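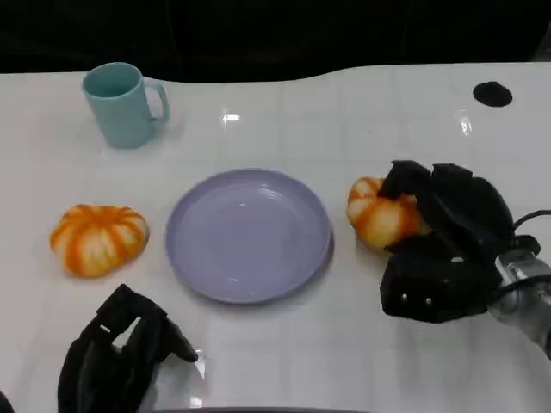
Prunder at the table, right hand on a pumpkin, left hand waiting its turn.

Setting the table with Frida

The first thing Frida Thoroddsen said to me when I came through the door at Grudum was "don't lean on the white table," so naturally I put my bag on it. She moved the bag. Then she moved a mug back to where it had been before my bag arrived, stepped back, looked at it with her head tilted, and moved it again.

"It doesn't have to be in the same place every time," she said. "It's better if it isn't. But I like to be the one who messes it up."

I've been meaning to write about Prunder since February, when a couple of you emailed to ask what the thing with two arms was that takes up the far end of the shared shop. Frida kept telling me to wait until it did something. Now it does something (it picks up small pumpkins, mostly) and she finally ran out of excuses.

If you haven't been by, Prunder is a pair of silver robot arms with black hands on the ends, and a fair amount of cable that Frida says she'll tidy up later. She started it nine months ago with Murdo Guthrie, who had the electronics bench next to hers and made the mistake of asking what she was drawing. The goal they wrote on the whiteboard back then was "set the table." It's still up there, although somebody has added "and clear it" in a different color and neither of them will own up.

I asked why table setting, when every other home robot project I hear about seems to involve folding laundry.

"I hate laundry," Frida said. "I don't want to look at laundry all weekend. And I'd just moved into the place on Liepiņa and had no furniture, only dishes, so I was thinking about dishes."

She's a dental technician during the day, and you can kind of tell. Her tools go back in a rolled-up cloth with a slot for each one. Murdo's tools are wherever Murdo last was. He showed up halfway through our talk eating a sandwich and sat on an upturned crate, and from then on I got two versions of everything.

Take the money. Frida has a spreadsheet, and she was happy to read from it. The whole build has come to $3,925 so far. Of that, $2,780 went on the arms, which they bought used from a small packing outfit called Grorkari that was replacing its line. The rest is hands, screws, wire, a power supply, and a second power supply.

"We don't need to talk about the second power supply," Murdo said.

"He wired the first one backwards," said Frida.

"It was labeled in a very confusing way."

I've seen the label. I'm staying out of it!

The part I really wanted to hear about was the hands, because that's where most of the work has gone and because they look fantastic, all chunky and black and a little bit like something off a diving suit. Frida draws the parts at home in the evenings and fits them at the shop. Her early fingers were skinny, she told me, much closer to real ones, and they bent when they weren't supposed to.

"I was being vain about it. I wanted them to look elegant. Then you close them on a mug handle and they just sort of splay out to the sides, like a cartoon. So I got over myself and made them thick."

I asked how many versions she'd been through and she made a noise and pointed at a shoebox under the bench. Murdo reached in and pulled out a finger joint with a crack clean through the pivot. He wanted to know if he could keep it. She told him no. I don't think it was the first time he'd asked.

The pivot was the big headache. All the force from closing the hand ends up going through one bolt, and for a long time that bolt sat in a flat plate with nothing around it. It would work itself a tiny bit looser every session until the tip had a wobble in it. Aušra Dzene, who some of you know from the Thursday-ish lathe crowd, took one look and told Frida to build the plastic up around the hole.

"She said it in about four words and went back to what she was doing," Frida said. "I'd been adding thread lock for weeks. Weeks!" 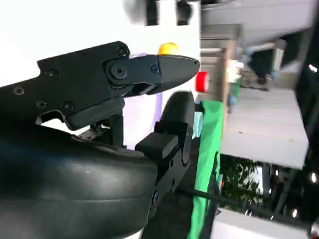 Fingers up close: the pivot bolt sits in its raised boss, and the flat ribbon cable runs through the gap.

The boss fixed the wobble. The cable was Murdo's problem, and he gave me a long explanation of it with the sandwich still in one hand. A cable that runs across a moving joint has to have enough slack to let the joint go all the way, and not so much that it gets pinched when the joint comes back. They'd tried round wire first. He liked round wire. The round wire got pinched.

"Flat ribbon folds the same way each time," he said. "So at least when it goes wrong it goes wrong in a spot I can get to."

"With tweezers," said Frida.

"With your tweezers."

"Which I would like back."

I asked them to walk me through what a working evening looks like, and this is where I got a bit of an education, since I'd assumed somebody typed in a bunch of positions and hit go. What they do is steer the arms by hand through a task, over and over, and record all of it, and then train the thing on the recordings. For each task they want 80 good runs before they'll bother training. Pick up a pumpkin, put it on the plate. Set it all back up a little differently. Do it again.

"It's like teaching a kid to tie shoes," Murdo said, "if the kid forgot who you were every time you changed the lightbulbs."

The light really is an issue. The table has a glossy top, and when I stood where Frida stands I could see the reflections right there on the white between the dishes. She'd like something matte. Murdo says if it can only cope with a matte table then it's no use to anyone who owns a normal one. They've been having this argument long enough that each of them can do the other's side, and they did, for my benefit, with voices.

The dishes are Frida's. She likes pastels, so there's a lavender plate and a pale teal mug, and she says the soft colors are harder on a white table than she expected. The pumpkins are the little squat kind with orange and cream stripes. They were meant to be a centerpiece, a bit of a joke, one on each side of the plate. But they turned out to be terrific practice, she said, with the ribs giving the fingers something to settle against, and now she starts every new hand on a pumpkin before it's allowed near anything with a handle.

So what about the mug?

Frida looked at Murdo. Murdo looked at his sandwich.

"The mug is coming along," she said.

What goes wrong, as far as I could follow, is that a hand can come down over the top of a pumpkin from pretty much any direction and get a decent hold. A mug has its handle on one side only. Turn it the wrong way and the arm has to come all the way around, and then the elbow wants to be where the other elbow is. They've got the left arm hanging back while the right one works for now. Getting both to move at once without either of them sulking (Murdo's word) is the summer project.

I wondered if they'd ever thought about starting with one arm. It seemed like a reasonable thing to ask.

"Genji asked us that," Frida said. That's Genji Sugiyama, who helped carry the arms up the stairs. "He asked on the second landing. He'd have liked it to be one arm."

"They came as a pair," said Murdo. "It would've been mean to split them up."

I stayed for a couple of runs before I had to go. There's a rhythm to it that I wasn't expecting. One of them steers, the other resets the table, and they barely talk, and then one of them says "again?" and they go again. I got to do a reset. I put the plate down and shuffled the pumpkins, feeling very professional, and Frida leaned past me and nudged one of them over an inch.

She asked me to pass on two things. They could use a spare foot pedal if anybody has one sitting around, any kind, it only needs to click. And whoever borrowed the small hex keys from the roll on her bench, she knows they're in the building and she'd just like them back in their slots. She'll be there most evenings from seven. If you want to steer, ask Murdo, he's the softer touch, but keep your bag on the floor.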